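Bin Gallery, Page 2: Large Open Bins

Posted 9/20/18
Filed under: Storage and handling / Sheet metal / Surface wear

Gretano keeps this gallery as a reference for people who buy, repair or inspect metal bins. Page 1 covered small lidded boxes. Page 2 covers large open bins with a fixed rear panel, and the marks that use leaves on their floors and walls.

The notes follow the same order as the Gretano inspection card: walls, floor, openings, contents. Terms are used as on the card. "Floor" means the inside face only. "Inner wall" means the face that loose items touch. "Ledge" means any flat strip above the inner wall wide enough to hold scrap.

General notes on the type

An open bin of this class has no lid and no divider. It is meant for loose items that are picked out one at a time or tipped out together. The rear wall is usually taller than the front. Items thrown or poured from the front side hit the rear wall first, slide down, and come to rest on the floor. A sloping inner wall slows them down and moves them toward the middle.

Bare sheet metal is the usual choice at Ochoa and at Pitia. Sovham orders the same pattern with a coated floor. Both finishes are covered by the same card, but the coated floor has an added line for chips.

Gray metal bin, open top. Inner back wall sloped, with smudges and scuffing near its center. Floor scratched and mottled, with cloudy whitish wear. Small dark round hole in the floor at the lower right.

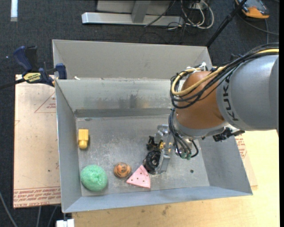
A reader at Pitia writes that the card is too strict on floor scratches: "We score every scratch, and every bin over a year old fails on paper. The bins are fine. Score the depth or drop the line."

The point is fair and the card has been changed. From the next printing, a scratch is scored only if a fingernail catches in it. Clouding and light scuffing are noted but not scored. Older cards may be used up first – strike out the line and initial it.

Walls

Check walls with the bin at rest on a level surface. A wall that leans outward by design is not a fault. A wall that leans further than the drawing allows should be measured at the top edge, at the center and at both ends. Three readings are enough. If the center reading is the largest, the panel is bowed. If one end is the largest, look at the corner seam.

Smudges and scuffed patches on an inner wall show where contact happens most. They wipe off in part, and the part that stays is surface wear. Write down the height of the patch above the floor. A patch that has moved between two inspections means the bin is being filled in a different way, and the filling station should be looked at before the bin is.

Ledges collect paper and film. Clear them at each inspection. Scrap on a ledge ends up among the contents sooner or later, and at Ochoa a strip of label backing once held up a count for most of a shift.

Floor

Whitish, cloudy marks are common on bare floors. They come from rubbing, from dried cleaner, or from both. To tell them apart, wipe a small area with a damp cloth and let it dry. Cleaner residue lifts. Rubbing marks do not. The card has one box for each and a third box for "not tested," and the third box is acceptable.

If the floor has to be smoothed, use 400 grit, wet, along the length of the bin. Do not use a power sander on thin sheet. Do not cross the seams. Rinse, dry, and return the bin to use the same day. Waxing was tried at Sovham in April and dropped. It made the floor easy to clean, but light items slid into the corners and stayed there.

Openings

A hole in the floor is recorded by position and size, whatever its purpose. Check the rim with a gloved finger for burrs. Check that the hole is smaller than the smallest item the bin will hold. If it is larger, plug it or move the bin to other work. A plug must sit flush – a raised plug catches flat items and starts a new line of scratches around itself.

Contents

Mixed contents are allowed in open bins. Blocks, wheels and similar shapes can share a floor as long as the bottom layer stays visible. Once the floor is fully covered, the wear cannot be inspected and the card is marked "loaded."

Color is worth a thought when ordering. Yellow and pink items show up well on bare gray metal. Black items show up less well, especially in a corner or in the shadow of a wall. Pitia keeps black items in bins with a light floor for this reason. Ochoa does not, and uses a lamp.

Load limits

The large open bin in the Gretano list is rated at 400 pounds, spread evenly. Point loads are limited to 100 pounds. The limits apply to bins with sound seams. A bin with an open seam has no rating and should be tagged and set aside until repaired.

Card and storage

Each bin carries its own card, held for 7 years. Keep the card in a sleeve on the outside of the bin, never on the inside. Empty bins may be stacked two high if the rear panels face the same way. Put a felt strip between them. Stacking without felt marks the upper edge of the lower bin, and those marks are later scored as use.

Submitting pictures

Pictures of bins in service are accepted for later pages. The floor must be in view. Even light is best, as a strong lamp from one side makes light scuffs look deep. Include the card number in the message and do not write it on the metal.

Page 3 will cover wire baskets and perforated trays.

Back to Page 1 | Inspection card | Load tables | Contact Gretano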